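Thursday, edit room notes (June)

Second pass on Trelitz, the space short. Imani Kapoor in from 10, me on the timeline, Marcus Calloway by phone after lunch. Running time this morning was 191 seconds over what Lindgren will take for the festival block. Down to 150 over by the end of the day.

Opening still drags. The pilot wakes up, walks the corridor, looks at the planet, walks back. I took out the walk back and cut straight from the planet to the mess hall. Imani misses the footsteps, so I laid them under the first line of the mess hall dialogue and she was fine with that. Old version is kept in the bin marked "long corridor".

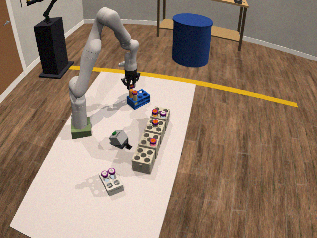 *Arm over the blue rack, tube in the gripper.*

Reel 2, shot 141: the flare on the visor pops on for a single frame before the light source is in view. Sent back to Nonen with a note. They had the same problem in the hangar shot, so I asked them to check all the visor shots at once. The matte on the left shoulder is good now, leave it alone.

Sound. The temp score is too big for the docking sequence. Tried it with only room tone and the breathing track, and the sequence plays about 10 seconds shorter than it is. Marcus wants some music there. We agreed on one low note coming in at the hatch and nothing before it. He will send a sketch.

The alien's voice is still the raw read, pitched down. Words get lost on "harbor" and "return". Try the Urnano plug-in at half strength and keep a little of the dry voice on top. If it still muddies we subtitle those lines, which I would like to avoid.

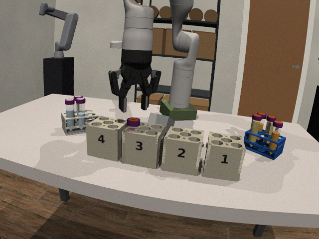
The recruitment scene is the one I keep going back to. As written, the officer explains the whole war before the kid says yes, and by then we know he will. Imani and I tried four orders for the lines and needed a way to keep them straight while we talked. We ended up calling them by the digits on the tube blocks, and 4 is the one to the left of 3 on the table, so the version on the left of the timeline is also 4 now. Version 3 is the best so far. The officer asks the question first, the kid stalls, and the war comes out in pieces while he stalls. It loses the joke about the bus. Version 2 keeps the joke but the cut to the close-up is rough, there is no matching eyeline.

Marcus watched 3 over the link and asked for the bus joke back. Told him I would look for a place in the farewell scene. There might be room after the mother closes the door.

To do:

- export version 3 with the farewell scene attached, send to Marcus
- new visor shots from Nonen, drop in and check frame by frame
- ask Lindgren if the end credits count toward the running time
- back up the project before touching reel 2

Stopped at 6:40. Drive 2 is nearly full.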